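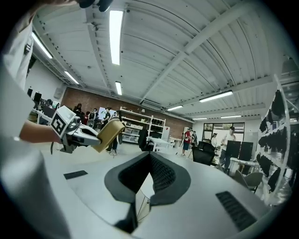
4.2 Promo Segments and Audience Recall

Papers > Sports Entertainment > Section 4

We asked 200 viewers of the Drenditz wrestling broadcast to recall promos aired in February. Segments under two minutes were recalled best. Props had little effect — even chairs, of which a molded shell type with wire legs appears in Figure 2.

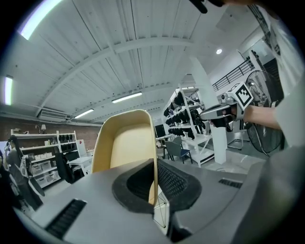
Recall fell sharply when a promo was interrupted by a replay. Fujimoto reports a similar decline over 12 episodes.

Related
Crowd Noise at Pirnamport Arena
Heel Turns and Ticket Sales

Comments
Robel Abera: Were the viewers regular fans or first-timers?
Nic Giolla: The replay result matches what I see at live shows.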